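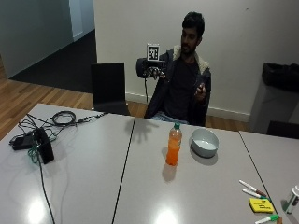

Caroline Koech asks that the seams be dealt with first. Her comment, entered in the margin of the previous pages, is that a pen will not write across the joint between two panels without skipping, and that she would prefer a dull top with closed joints to a handsome one that spoils every sheet of paper laid on it. The comment is accepted and the order of work has been changed to suit.

Workshop notebook, large table, Mwaipopo room
June, 9:40 a.m.

Purpose of this entry. To record the condition of the large table before it is releveled, to note how the top behaves under ordinary use, and to set down what is to be kept on it. The table was supplied by Piltel in separate panels and put together in the room. It is used for reading, writing, sorting small items and light refreshment. The complaints on file concern the joints, the shine of the surface, and the paper waste that collects at one end.

1. Joints

The dark seams run from the far edge toward the near edge. All readings were taken with the steel rule and the feeler gauges from the gray case. The case has been returned to the second drawer.

Working length of the panel at the window end, edge to joint: 1172 mm.
First check point on the seam, measured from the far edge: 271 mm.
Second check point, same seam: 309 mm beyond the first.
Thickness of panel at the edge: 18 mm.

At the first check point the two panels are level and a fingernail passes over without catching. At the second point it catches when drawn from left to right and does not catch in the other direction. The right-hand panel is therefore standing slightly proud. The feeler gauge reading was not steady enough to enter here. It is to be repeated when the floor pads have been adjusted, as there is little value in measuring a step that may close by itself.

The undersides were checked with a flashlight. One of the connecting bolts turned by hand. It has been tightened a quarter turn and marked with pencil so that any movement can be seen at the next inspection. The remaining bolts were firm. Brock Lemieux had suggested in May that the frame might be twisted. No twist was found with the string test, but the string was short for the diagonal and the test should be done again with a proper length.

A strip of Lerier joint filler was tried on a scrap of the same panel. It took two passes to fill and shrank a little overnight. A second sample is on the shelf over the sink, labeled, and should not be handled before it has been looked at. If it holds, the filler will be used along the part of the seam where people write and left out elsewhere. The panels must still be able to come apart for moving.

2. Surface and light

The top is smooth and has a slight gloss. With the ceiling lights on, bright patches show on it, and they shift as the reader moves along the table. A printed page lying flat is readable at every place tried, although a page in a clear sleeve is not readable in the brightest spots. Turning the sleeve cures it at most seats.

Three remedies were considered. A matte mat for each reading place is the cheapest and can be removed for wiping. Treating the entire top was discussed with Piltel by telephone, and their view was that a dulled finish could not be polished back if it were disliked. Changing the lights is outside the workshop's authority and would have to be requested from building services. The mats will be tried first. A sample in dark green and one in gray have been ordered, and the gray is expected to show less dust.

Cleaning was done with Zoneter diluted as directed on the label, followed by plain water and a dry cloth. No streaks remained after the second cloth. The old practice of leaving the cleaner to dry by itself accounts for the film noted by the previous shift and is to stop.

Note on seams and cleaning: wipe along the joint and never across it. Wiping across carries crumbs and paper dust into the gap. A soft brush has been hung inside the cupboard door for the purpose.

3. Items on the table

It was agreed that drinks may remain on the table if they are in bottles that close with a screw cap. The bottle of orange drink is a suitable pattern. The clear plastic allows the level to be seen without lifting it, and the green cap is easily found when it has been put down. Open cups are to be kept to the side counter.

The rule needs one addition. A cap that is off the bottle counts as a loose item and must be put where it can be seen, top side up, and clear of the seam. Small round parts find the joint with surprising regularity. In the trial on the scrap panel, a cap set on its rim rolled to the gap and stayed there on every run but the first.
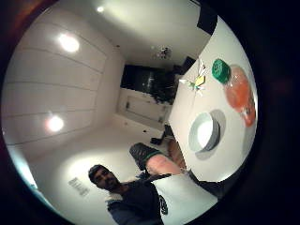 Fig. 2. Bowl on the tabletop, with the green lid and paper toward the far end.

The round bowl is retained. It was bought for the table as a place for small things and has gradually become a place for nothing in particular. It should be used for clips, erasers and caps during the working day and cleared in the evening. A pale bowl on a pale top is easy to overlook at the side of one's vision, and Brock Lemieux has proposed a colored mat under it. This can be decided when the mat samples arrive. No objection is recorded from this side.

Position of the bowl: near the middle, within reach of a person seated at the far side, and never resting across a joint. A bowl on the joint rocks when touched, and the sound carries to the next room.

Stationery. Pens and pads are to be kept together in one place. A shallow tray was tested and found too wide for the panel it was meant to stand on. The narrower tray from the storeroom fits but has a rough underside. Felt pads have been cut for it and are being glued. Until the tray is ready, stationery is to be gathered up and squared at the end of each session.

Paper and wrapping. The crumpled white paper and the bits of wrapping at the end of the table are the subject of the third complaint, and the complaint is fair. The existing wastebasket stands behind the door and is hidden whenever the door is open. People working at the table do the natural thing and push scraps to the far end. Moving the basket to the end of the table should reduce this more effectively than another notice. The notice may come down.

Yellow paper is to be treated with more care than white. Notes for the next person are commonly written on it, and two such notes were lost in May through overeager tidying. Any yellow piece should be read on both sides before it is thrown away. If it concerns the table, it should be copied into this book with the month and the initials of the writer.

4. Chairs

The black chairs are sound. One has a backrest screw that works loose, and it has been refitted with a lock washer. When a chair is pushed fully in, its back touches the edge of the table and leaves a rub mark that comes off with a dry cloth. The chairs should be left a hand's width clear. If they are lined up with the middle of a panel and kept away from the seams, each person has a continuous surface to write on. This was tried with a pad and a ballpoint at three seats and the improvement was plain. Caroline Koech's margin comment could be met in part by this alone, before any filler is used.

5. Order of work

Adjust the floor pads, beginning at the end nearest the door. Allow the table to stand for one night with its usual load.

Repeat the gauge readings at both check points. Enter them on the facing page in ink.

Examine the second filler sample. If it has shrunk again, write to Lerier with the batch number from the tube and hold the seam work.

Move the wastebasket. Report after two weeks whether the far end of the table has stayed clear.

Try the mats, gray first.

Replace the string with a longer one and repeat the diagonal test.

6. Matters left open

The dark front edge is worn at one place where sleeves rest on it. The wear is in the finish only. Piltel offers an edge strip, but the strip would add to the depth of the table and might bring it into the path of the door. The door swing has not been measured with the table in its present place.

It is also undecided who refills the stationery tray once it is in use. The storeroom has been doing it as a courtesy and has asked, reasonably, for a request in writing. A form exists from the time of the old table and only the room name on it needs to be changed.

4:15 p.m. Floor pads adjusted at the door end. One pad was found to be missing its rubber insert and a spare was taken from the box of fittings. The table no longer moves when leaned on at the corner. The other end was not reached today. The wrench is in the second drawer with the gauges.

Addition, same page: Brock Lemieux reports that the longer string is in the cable cupboard, on the nail, and asks that it be returned there uncut.

2 comments Share
Workshop notebooks: contact the Mwaipopo room desk | Back to top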